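From: Rahel Gasser
To: Skallumora list
Date: 25th February
Subject: Re: [Skallumora] Tins, lids, and the shelf question

Hi all,

Answering Didier's message below, and then a few other things that have been sitting in my drafts folder long enough to qualify as a collection themselves.

On 25th, Didier Huet wrote:
> Friends,
> I have inherited my aunt's tins. There are more than I was led to
> believe. Most are round, a few are oblong, and one is shaped like
> a coach and will not stack with anything, living or dead.
> My questions are these:
> 1. Do you store with the lids on or off? Amnuay told me off, and
> then Burgi told me on, and they were standing next to each other
> at the time.
> 2. Wooden shelf or metal? I have a metal rack from the garage and
> a saw.
> 3. Is it all right to show only a couple at a time? My wife has
> proposed two. I have counter-proposed all of them.
> 4. What do you do about the smell of old tea?
> Didier

Didier, welcome to the rest of your life. In order, more or less.

Lids. I keep them on. Amnuay keeps his off, with a square of paper towel in each tin, and his are in better shape than mine, so draw your own conclusions. In his defense, he lives near the lake and everything he owns is trying to become rust. If your place is dry, lids on is fine and you won't spend your evenings matching them up again. If it isn't, do it his way, and put a pencil mark on the paper towel so you know which lid goes home with which tin. Don't use stickers. I have spent more of my one life than I care to say rubbing glue off the bottom of a biscuit tin with cooking oil.

And please don't force a tight lid with a screwdriver. Warm the rim with your hands, turn the lid a little each way, put it down, go have lunch, come back. Ursina swears by a rubber jar opener. I tried hers at the Clornuvley swap and it took the lid off and a thumbprint of the gilding with it, so I now swear at it.

The metal rack. Keep it, and keep the saw, and introduce them to each other only as a last resort. A metal frame is the better half of what you want. Bare metal shelves, though, scratch the bottoms of tins every time you slide one out, and you will slide them out, however firmly you intend to lift. Put a wooden board across. I bought mine from Pichler, who cut it to length while I waited and charged me for a longer one. Sand the front edge, give it two thin coats of wax, and leave it alone for a few days before anything goes on it. The first time I skipped that part, and I still own a tin with a faint brown ring on the bottom to remind me.

How many at a time. Your wife is right and I'm sorry to be the one to put it in writing. I had 300 on open shelves when I moved here, and visitors would look at the wall, say "my goodness," and never look at a single tin. They are now mostly in boxes under the stairs, wrapped, with a list taped inside each box. Two or three come out, stay out until I get tired of them, and go back in.

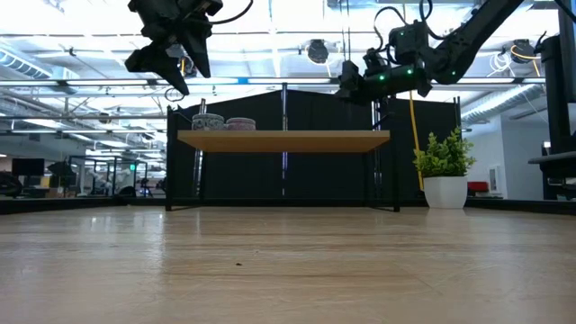

Pairs are what I would pick out first, Didier, before you get to anything rare. They need to be near enough in size to look as if they know each other, and different enough in color to have something to say. The blue-and-white patterned one next to the pinkish-red one does it for me; both short, both round, both with their lids on, and neither of them in the middle of the board. Push a pair off toward one end and people wander over to see what they are. Put it dead center and it looks like a prize for something. The black behind them helps too, and any dark cloth will do if you have a busy wall. A plant close by is optional, provided you water it somewhere else. I learned that one with a tin from the Barkier series that I had waited seven years to find.

The coach. Give it its own spot and stop trying to stack it. Or bring it to the next swap, where Burgi will pretend not to want it.

Tea smell. Spoonful of baking soda in an open dish inside the tin, lid resting loosely on top, leave it a week. If it still smells, do it again. If it still smells after that, you have a tea tin. No soap, no dishwasher, and keep water well away from the seam, where it gets in and doesn't come out.

Other business, since I have you.

Ursina's list now stands at 1,166 entries. She asks me to say that 666 of those have no maker next to them, and would anyone with an old catalog please look through it before the end of February. She'll take a guess as long as you write "guess" beside it. Last year a couple of people didn't, and we had a very firm discussion about a factory that had only ever made roller skates.

Burgi is still looking for a lid, plain inside, dark green outside, just a hair wider than a saucer. She has the tin. She has had the tin a long time. Write to her directly and not to the whole list, please, as the last round of "is it this one?" messages filled up my inbox with lids.

Amnuay, you left your magnifying glass at my house – it's on the hall table, and I have been using it.

Didier, send a list when you've unpacked. Start with the round ones.

Rahel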